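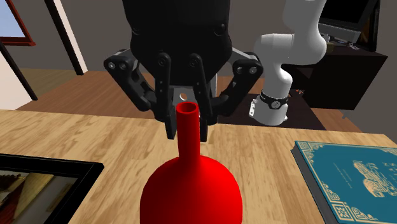 Bostulton, 17/06/2024

Progress report to the Eklund fund: repair of the reading room in Stundau

The work started in January and the new roof is finished. We have replaced 42 window panes, and the old floor was sanded in both rooms. From the grant we still have 800 euros, which we keep for the heating pump. The shelves from Kiltlow came later than agreed, so the children's corner is not yet open.
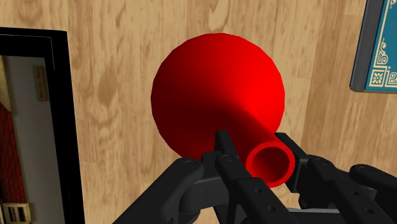
When will the children's corner open?
Two weeks after the last shelves are fixed to the wall.

We ask to move the final payment by 20 days. The receipts are attached.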